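Cleltgate 2.8: grasp planner changes and a new replay tool
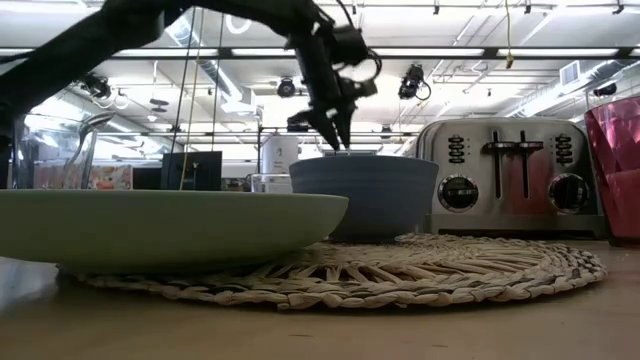
The new grasp planner is now the default in Cleltgate, the control stack we run on the tabletop arms in Motport. The old planner scored every grasp from the top down and treated the fingers as one solid block. It did fine on boxes and poorly on anything with a thin edge. The new one models each finger separately, so it can plan a rim grasp with one finger inside and one outside. Bowls are the main test for this. With the fingertips just over the inner edge of the blue-gray bowl, there is a second, wider bowl close by and a steel toaster on the other side, and the planner has to pick an approach angle that keeps the whole gripper clear of both. The old code checked the fingers for collisions and skipped the brackets and the cable loop. Those are now part of the collision model.

Planning time is up to 40 ms per grasp on the lab machines. That is slower than before, but it still fits in the control loop without changes to the arm driver.

Perception got a smaller update. Shiny metal and clear plastic or glass still give bad depth readings. For now, the depth filter marks those areas as unknown and the planner stays out of them. This makes it too careful at times, and it will refuse a grasp that a person would call easy. If you see the message "no free approach," check the unknown mask before you file a bug. Woven mats no longer get split into many small objects. The table fit now accepts a rough surface as long as it is mostly flat.

The replay tool is called Yang. It loads a saved run and lets you step through the plan next to the joint data, with 2 views open at once. You can change a planner setting and run the same grasp again offline. We used it to go through 800 logged grasps before we switched the default.

To go back to the old planner, set planner_mode to legacy in your site file. The option stays until the December release. Configs from Erdale need the gripper offset entered again, as the field was renamed.

Related items
Calibrating the wrist offset after a gripper swap
Cleltgate 2.7 release notes
How we label unknown space in depth maps
Erdale site setup: common errors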